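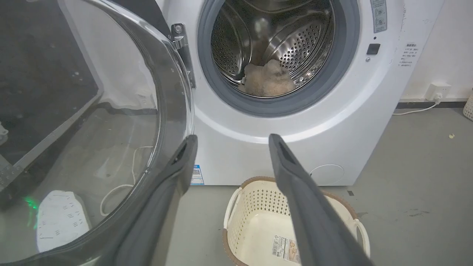
Textile Care, Unit 2: Washing Fleecy and Plush Things
Stonwood Evening Courses, handout for 01/02/2021

Welcome back! Today is my favorite part of the course, the front loader.

What the drum does
The raised paddles inside are called lifters. They carry the load up the side and let it drop, over and over, and that drop does most of the cleaning (so clever, and so little water!). The small holes let water in and out. A plush item all alone tends to slump in one spot and throw the spin off balance, so add a towel or two.

Before you load
Read the care tag first. Close zippers, check seams, brush off loose fluff. Long pile goes in a mesh bag.

Settings
Cool water, gentle cycle, low spin, half the usual detergent. Skip softener on fleece, it flattens the pile.

Afterward
Lift the item out with both hands into the basket. Wipe the rubber gasket, especially the bottom fold, where lint loves to hide. Leave the door open.

For next time: bring one fleecy thing from home and copy out its care tag. Reading: Tangen packet, section 2.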